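4.2 Collecting demonstrations by remote control

All demonstrations for the block task were given in Hultisus, our simulated room, by an operator sitting at a desk and moving a small passive arm by hand. The passive arm (the Voltport, named after the cardboard box its first power supply came in) has the same joints as the simulated one, and its joint angles are copied across at every control step. A trigger under the index finger opens and closes the gripper. No haptic feedback is sent back to the operator. When the simulated fingers meet something solid, the hand on the Voltport feels nothing at all and will cheerfully keep squeezing.

We had expected the missing feedback to be the main difficulty. It came second. The main difficulty was that people are very good at looking at a table and very bad at ignoring what they see there. Operators were given a separate room overview on their own monitor during practice, and they steered by it, as anyone would. The policy does not receive that overview. Demonstrations recorded in this way contained confident reaches toward things that the policy's own inputs did not yet show, and a policy trained on them learned, quite reasonably, to be confident for no reason. Bansal, our first baseline, would set off across the table with great purpose and arrive nowhere in particular.

We therefore split each demonstration into two phases, following a suggestion by Hemant Dubey, who had given more of the early demonstrations than anyone and was tired of watching them fail. During the approach, the operator may consult the overview but must pause over the chosen block with the gripper open. During the grasp, the overview is switched off and only the close view remains. The operator then lowers, closes and lifts on the strength of what the policy will also get to see.
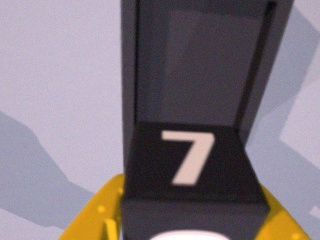
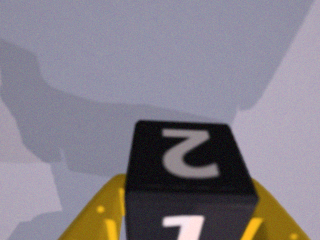
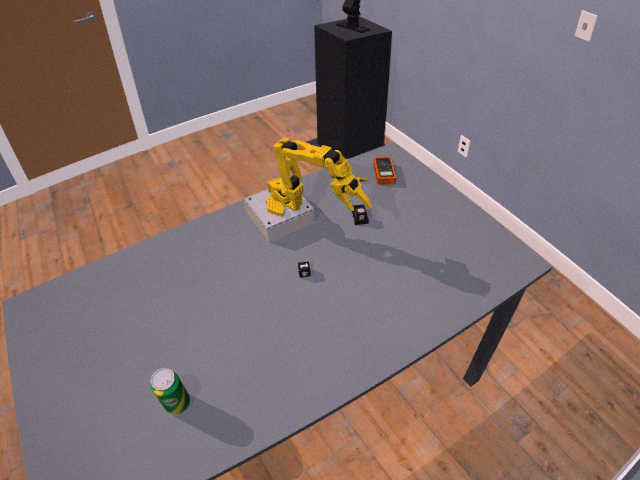 Figure 2. The block task in simulation. First and second: close views with a numbered block between the fingers, showing a 7 in one and an upside-down 2 in the other. Third: overview of the tabletop, with the open gripper over one of the two black blocks. The can and the multimeter are distractors.

The close view is an acquired taste. Near the table, a block can take up much of the image, and what remains is finger, tabletop and shadow. The numerals turned out to matter more than we intended. We had put them on the blocks so that a task could name a target, but operators soon began using them as a spirit level: if the strokes looked crooked, the wrist was crooked, and they corrected before closing. One operator asked whether the upside-down digits were a test. They were not, and the orientation of each block is drawn at random, but he continued to treat them as a personal matter.

Shadows were less helpful. The arm throws a long one, and in the close view its edge can be darker and better defined than the far side of the block. Several early grasps were aimed, with real care, at a shadow. We considered turning shadows off, a luxury of simulation that we recommend to anyone not planning to leave it. We kept them and asked operators to discard any demonstration in which they had knowingly chased one. The word "knowingly" is doing some work in that sentence.

Each operator gave demonstrations in two sittings, with a break between them that was required by the protocol and resented by the operators. Four kinds of recording were rejected automatically: those where the block left the table, those where the gripper touched a distractor, those where the Voltport lost calibration, and those where the operator let go of the handle to scratch. The last is easy to detect, as the simulated arm droops like a plant. Failed grasps followed by a successful second attempt were kept. They show the policy what a missed block looks like from above and what to do next, and removing them made Branis, the policy reported in Section 5, noticeably worse at admitting a mistake.

The two-phase procedure is slower and nobody liked it at first. Dubey compared the moment when the overview goes dark to having one's glasses taken away by a child. After some practice, though, operators stopped asking for it back, and a few left it off for the approach as well. We allowed this and marked those recordings separately. We did not instruct operators on how fast to move. Individual styles are plainly visible in the joint traces - one operator hovers, another dives - and we made no attempt to average them by hand. The training procedure in the next section does so anyway, with mixed success.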